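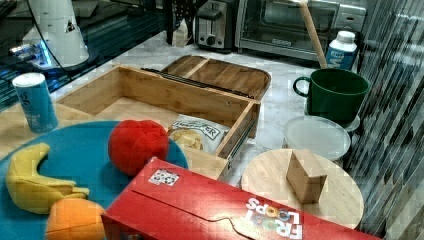 Kitchen cell, weekly upkeep meeting
1 April 2024
Present: Xiaoqing Lu, Yanling Meng, Chenxi Cai, Shiyu Jiang (notes)
Absent: Tianyou Qiu

1. Last week's items
Gripper pads swapped, done. Spare pads from Liludia still not in. Yanling to call.

2. Arm
Joint 3 noisy again on slow moves. Chenxi re-greased Friday, better but not gone. Log it each morning before first run. If it gets louder, stop and call Istico, don't open the cover ourselves.
Cable: needs more slack near the wrist. Xiaoqing wants a second clip, Chenxi says a clip will pinch. Try velcro first.

3. Counter setup
Bamboo drawer box stays center, snack bag goes inside. Drawer rail sticks if crumbs get in, wipe it at every reset. Check the lid hinge while your there.
Teal plate front left with the banana and red ball. Cereal box on its side in front, tag sticker facing up. Do not peel or tape over the sticker.
Wood block on the round board, green mug behind it.
Toaster and toaster oven stay at the back wall. Xiaoqing asked about moving them out for reach. Left for now.

4. Calibration
Off by 2 mm on the left side after the weekend. Re-ran, OK. Agreed: re-run after every 40 resets, and any time the base gets bumped. Shiyu to print a sheet for the wall.

5. Software
Eren update on hold till Tianyou is back. Keep a copy of the old settings, the last update in November wiped the speed limts. Speed stays at 30 percent until joint 3 is sorted.

6. To do
Yanling: pads, velcro
Chenxi: joint 3 log
Shiyu: calibration sheet
Tianyou: Eren update, reply to Skirenance about the service visit

Closed early, cell needed for a run.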